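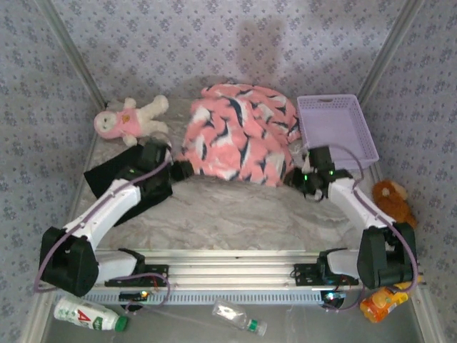 Is 400 watts enough to push a loaded dinghy?
It's enough in flat water with two adults and a few bags of groceries. In a chop with wind on the nose it gets you home slowly, and you should carry oars.

Brumitz 400 electric outboard, reviewed after a season on the tender
by Emiko Maruyama

I didn't want to like this motor and for the first month I had no trouble with that. I've used small gas outboards on every dinghy I've owned, and I know how they fail: bad gas, a gummed-up carb, a shear pin when you find the rock. I can fix all of those with wet hands. An electric motor that quits has an error light on it, and you look at the light while you drift.

But my old two-stroke finally ate its lower unit, and I was tired of lugging a gas can down the dock, so I paid $782 for the Brumitz through Staniforth Marine. That price includes the battery, the charger and the kill switch lanyard. It doesn't include the carry bag shown on the sales page. I looked for the bag for quite a while before I went back and read the small print.

The boat it hangs on is a Skesotberg hard dinghy with a plywood transom pad that I replaced myself. My mooring is at the far end of the Latthorpe harbor field, past the channel marker, so the ride in is a fair test of a small motor. There's a tidal current across the channel for half of it.

What the claims say

The box says "up to 5 knots." I've never seen 5 knots. By myself, no gear, clean bottom, slack water, I saw a bit over four on the handheld GPS for as long as it took me to look up and steer. With a passenger and a normal load it settles in the threes. I wouldn't mind if the box had said so. The hull matters more than the motor here, and a short dinghy runs into its own bow wave well before the motor runs out of push. Brumitz must know this. They print the number anyway, and they don't say what boat it was on.

The range claim is worse. They give you a single run time, and you have to dig through the manual to find out it was measured at the lowest throttle setting. At that setting I can row faster. At full throttle the battery is flat in less than an hour, and at the half-throttle I use most days it does three round trips to the mooring with something left over. That's fine for me. If you anchor out and run the dog ashore twice a day plus a trip for ice, do the math on your own distances before you buy.

Mounting and weight

The clamp bracket is good. Cast aluminum with big T-handles, pads that don't chew the transom, and a hole for a safety line, which you should use. The motor splits into two pieces, the shaft and the battery head, and the battery is the heavier of the two. Handing one piece at a time down from the cockpit is much kinder to the back than wrestling my old gas motor over the rail. I'll give them that without arguing.

The latch that holds the battery to the head is plastic. It hasn't broken. It has a flexy feel that I don't care for, and twice it looked closed when it wasn't. The first time, the motor just cut out as I came off the dock and I thought I'd already killed it. Push down until it clicks, then tug up. The manual mentions the click and skips the tug.

Tilt is the other weak point. There are 2 tilt positions, up and down, with nothing between. The Latthorpe dinghy dock is shallow at low water, and on the old motor I had a shallow-drive notch that let me creep in with the prop half up. On the Brumitz you lift it and row the last stretch.

Controls

The tiller folds flat for storage and the grip is a plain twist throttle, forward one way and reverse the other. Reverse is strong enough to stop the boat. The throttle has a dead spot in the middle that is wider than I'd like, so coming alongside you twist, get nothing, twist more, and then get plenty. You learn it. My first few landings were ugly, and my neighbor Solomiia Antoniuk has a scuff in her topsides that I've polished out and still see.

The battery display shows a percentage and an estimated run time. The percentage seems believable down to the last fifth or so, then it falls in a hurry. The run-time estimate jumps all over with the throttle and I ignore it. There's a phone app as well. It shows the same percentage on a screen that can fall in the water.

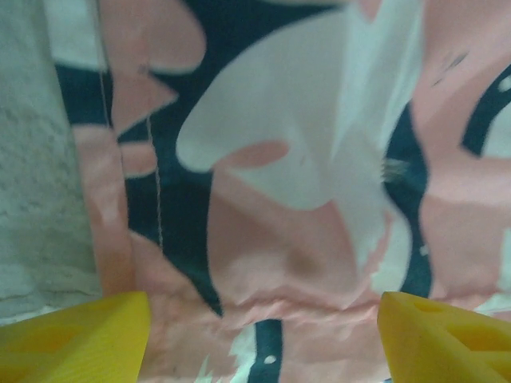 Can I charge the battery from the boat's 12-volt system?
You can with the separate 12-volt charging cord, which costs extra. It's slow, so plan on most of a day from empty, and keep an eye on your house bank while it runs.

Charging

This was the part I worried about most, with good reason. The supplied charger is for household AC. On a mooring there's no AC. I tried it through my inverter first, which works and wastes a noticeable amount of power turning battery DC into AC and back again. The inverter fan ran the whole time. I bought the 12-volt cord a couple of weeks later, annoyed that it wasn't in the box of a motor sold for tenders.

With the cord and my solar panels, I can top off the motor on a sunny day without thinking much about it. Under clouds for several days in a row, I had to choose between the motor and the fridge. The fridge won, and I rowed. Anyone with a small house bank should treat the outboard battery as one more big load and size things for it. The sales copy makes it sound as if the sun does this for free.

The charge port has a rubber cap on a little strap. The strap tore in June. The cap still seals if I press it in with my thumb, but it's now a loose part on a boat, and I've already fished it out of the bilge once. I wrote to Brumitz asking for a new one. They answered politely and sent me a link to the whole battery case.

Noise

It whines. People who say electric motors are silent have been standing on the dock. Sitting next to it at full throttle you hear a steady high note, and my transom seems to amplify it. You can talk over it easily, and early in the morning it bothers far fewer people than my old motor did. At low speed it's close to quiet. I'd call this the one area where the thing is clearly better than gas, and better in a way I notice every day.

Corrosion so far

One season in salt water, tilted up when not in use, rinsed when I remembered. The small anode behind the prop is down by half, so buy a spare with the motor. There's a little white bloom around one of the clamp bolts. The prop is plastic with one nick in it from the dinghy ramp. The lower housing paint is holding up fine. One season says very little about how a sealed battery head will hold up over five, though, and the warranty on the battery is two years. A replacement battery costs more than half of what I paid for the whole motor, and I'd put that figure in front of anyone who tells you electric is cheaper to own.

Solomiia, who I should say has forgiven me for the scuff, borrowed it for a weekend and liked it more than I do. She has a lighter inflatable, a shorter run to the dock and no current to cross. She said it started every time she touched it and that was all she wanted. She also hung on to her gas motor.

Would I buy it again?

Probably, at this price, with the 12-volt cord counted in. I wouldn't pay more. For a short, sheltered run it does the job and my locker has stopped smelling like gasoline. For a long run in open water I'd stay with a small four-stroke, and I don't think a 400-watt motor from any maker would change my mind.

Good: light in two pieces, strong clamp, starts at a touch, no fuel.
Bad: speed claim, run-time claim, no shallow-drive setting, flimsy latch and port cap, 12-volt cord sold separately.

I'm leaving the battery in the closet at home for the winter, half charged like the manual says, and I'll check in February how much it has lost.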